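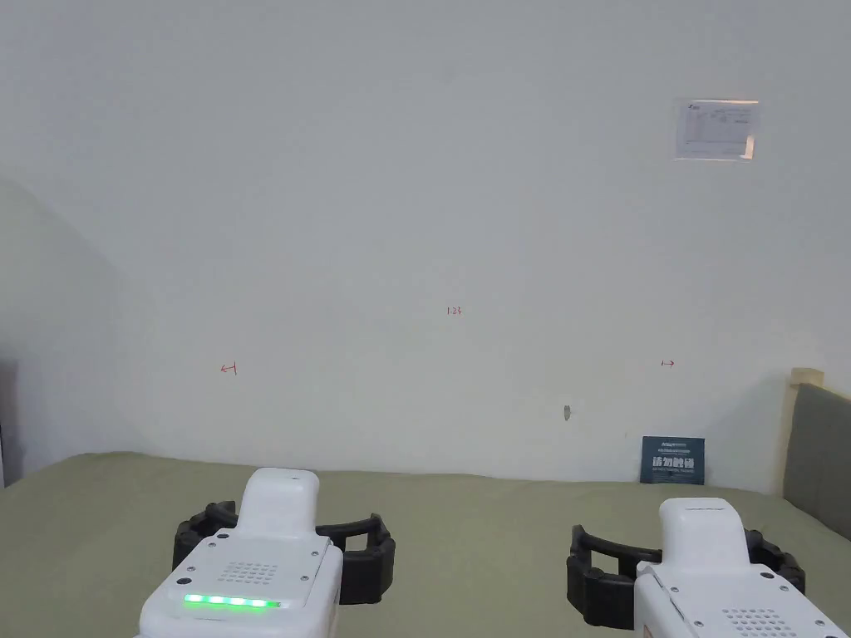
Bench tips for trying out hand-held grippers
by Orathai Thammasiri

I love a side-by-side test. Give me two tools that are supposed to do the same job and I'll happily lose an entire Sunday to them, and hand-held grippers are the most fun I've had at a bench in years! You feel every difference straight through your own wrists. These are the tips I keep taped inside my shop notebook, cleaned up a little so other people can read them.

Clear the table first

Take everything off the part of the table you'll be working on, including the tape and the pencil. Your eyes will be on the fingertips, and a gripper is wider than your hand, so it will find the coffee mug before you do. Plain, matte surfaces are easiest to work on. I had a glossy white table for a while and kept losing sight of clear cups and white bottle caps on it.

If your surface is slippery, put shelf liner under the object only. Cover the entire table and you'll make every gripper look better than it is.

Hold them level before you start

Pick up both grippers, point them forward, and just stand there for a bit. Are your elbows out? Are your shoulders creeping up? Raise or lower the table now. I like the top at about the height of my belt, with the objects no farther away than I can reach without leaning.

Then open and close each one on nothing, slowly, ten times. Listen! A scratchy close usually means grit in the joint, and a soft dry brush fixes most of it.

Check the lights and screws

If your gripper has a status light, learn its colors from the maker's sheet and write them on a card where you can see it. Don't go from memory, particularly if you own two brands (my Lesell pair and my Uletti pair use the same color for different things, which cost me an afternoon). Snug up any screws you can reach, by hand, with the right size driver. Snug is plenty.

Keep speaker holes away from flour, rice and sawdust. A strip of painter's tape over them works while you're doing messy objects, and it peels off clean. Take it off when you finish so you don't miss the beeps next time.

What to put on the table

Household stuff beats fancy test blocks. My standard tray:

A dry kitchen sponge
A steel tablespoon lying flat
A 500 ml water bottle, full, then half full
A folded washcloth
A paper cup, empty
One AA battery
A grape

The spoon is the mean one. Curved fingers tend to scoop around a bottle beautifully and then skate right over a flat spoon, so try coming at the handle from the side, or hang it a finger's width over the table edge. The grape tells you how gently you can close. Buy extra grapes.

Weigh the bottle on a kitchen scale. Mine is 29 grams empty, and I've made a habit of filling to 700 grams total on the bigger bottle when I want to find out where a grip starts to slip.

Two hands are harder than two grippers

Once each gripper does fine alone, try a job that needs both. Unfold the washcloth. Pass the sponge from left to right. Hold the bottle and twist the cap. Wide fingers bump each other well before you expect it, so tip one gripper a little outward and bring it in lower than the other. Waraponr and I argued over this for weeks, and her way (left hand holds still, right hand does all the moving) is faster for nearly everything except cloth.

Mark your starting spots

A small mark on the wall or the back of the table gives you something to line up with between tries. Pencil is good on paint, and washable marker is good on laminate if you test a corner first. Put the object down in the same place every time, or your two grippers aren't getting the same test.

Swap hands! My right hand is so much better than my left that whichever gripper it holds wins. Do half the tries one way, trade, and do the rest.

Keep the notes short

Object, gripper, hand, got it or dropped it. I'm up to line 1672 in the Chantharasri notebook and the most useful entries are still the ones with two or three extra words, like "slid at lip" or "pinched cloth twice."

Wipe the fingers with a barely damp cloth when you're done, dry them, and store the grippers with the jaws open so the pads don't take a set. Next up for me is a round with wet dishes, probably in December, once I've found a tray deep enough to catch the drips.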